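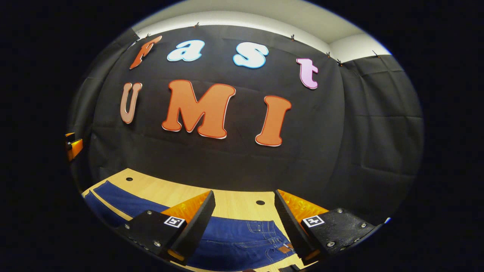

Issue 14, p. 8

## Letters on cloth: your questions

**What's the cloth behind "fast UMI"?**
Black fabric, wide panels. Ours come folded from Inon, so expect creases. Steam them if they bug you. We mostly don't.

**How do I hang it?**
Small dark clips along the top, where cloth meets wall. Put extra wherever it sags — even spacing isn't the point.

**Foam letters keep falling off. Help?**
Too much weight on one pin. Use 2 per letter, high up. Big capitals like an M may want more. Dont use glue, it never comes out of the cloth.

**Do colors have to match?**
No. Orange, pale blue, pink, tan, all fine on black. A white outline helps a lot, reads better from the back of the room.

**Lowercase and capitals together?**
Sure. Small word on top, big capitals under it. Lay both rows out on the floor first.

**What about corners?**
Second panel, hung at an angle. Overlap the edges a bit or the wall shows thru.

**Table in front?**
Pale wood looks good with black. Holes in the top are handy for cords, if yours has them.

**Where do I get letters?**
Peng cuts them to order, Tirkville shop only. Allow 14 days. Dadstead has loose ones in a bin by the door, mixed sizes, no outlines on most.

**Can I wash the cloth?**
Cold, by itself. Letters off first! Hang it back up damp and most of the folds drop out.

**Returns?**
20 days, uncut cloth only. Cut letters no.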